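Home | News | Workshops | Newsletter | Contact

April newsletter
By the Clustau textile care desk

Folding sleeveless knits: notes on the lengthwise strip

Sleeveless tops take up more shelf space than their size suggests. Without sleeves to tuck in, the side edges drift, the armholes open, and a stack of ten leans by the end of the week. The Clustau stockroom changed its method for these garments in February, and several readers asked for the details.

The method starts with a flat surface at least 65 cm deep. A hard, smooth top is preferred to a padded one. Padding grips the underside of a knit and stretches it as the upper layer is moved, and the stretch shows up later as a twisted side seam. Lay the garment out with the neckline at one end and the hem at the other. Smooth it from the center outward with the flat of the hand. Pulling at the hem lengthens the front panel and leaves the back panel short.

Bring one side over to the other so that the shoulder straps lie on top of each other. Align the straps first, then the lower corners of the armholes, then the hem. Most sleeveless knits are cut wider at the hem than at the chest, so the side edges will not run parallel to the fold. Leave them as they fall. Forcing the edge straight puts a diagonal crease across the front.

Horizontal stripes are useful at this stage. On a correctly laid strip, each stripe crosses the fold at a right angle and meets its counterpart at the open edge. If the stripes climb toward one side, the garment has been rotated between the shoulder and the hem, and it is quicker to open it out than to correct it in place.

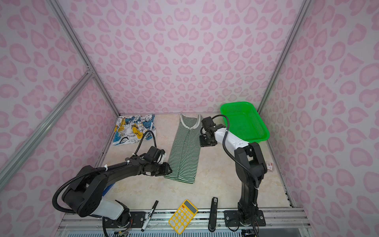
Should a ribbed neckline be folded inward before the strip is shortened?

Leave it flat. Rib is denser than the body fabric, and turning it in creates a ridge that marks the layers placed over it. The neckline should finish on the outside of the packet, where it also makes the size label easy to reach.

To shorten the strip, bring the hem up to a point 2 cm below the lower edge of the armhole, then fold the doubled section once more toward the neckline. Narrow fine-gauge tops may need a third fold. Heavier knits should stop at two, as a thick packet springs open when the one above it is removed.

Press with the palm only. A folding board can be used for the first fold on wide garments, but on narrow tops the board is usually broader than the finished strip and has to be withdrawn sideways, which disturbs the alignment. The Kruger boards in our stockroom are now kept for long-sleeved shirts and trousers.

Storage follows the same logic. Packets stand on edge in a shallow drawer with the last fold facing up. In the Himine drawer units we use a divider after every eighth packet. Open shelves need a lower stack, and packets should alternate direction so that the thicker neckline ends do not all fall on one side.

The stockroom put 1000 sleeveless items through this method during the changeover. The main fault recorded was a stripe mismatch at the open edge, nearly always traced to straps that had been aligned by eye at the top seam but not at the base of the armhole. The second was a soft crease along the center front, which came out with light steam from the reverse side.

The Vutix fold card for vests and tank tops has been revised to match the steps given here. Replacement cards are in the supply cabinet by the sorting tables. Discard the earlier version, which shows the neckline turned in.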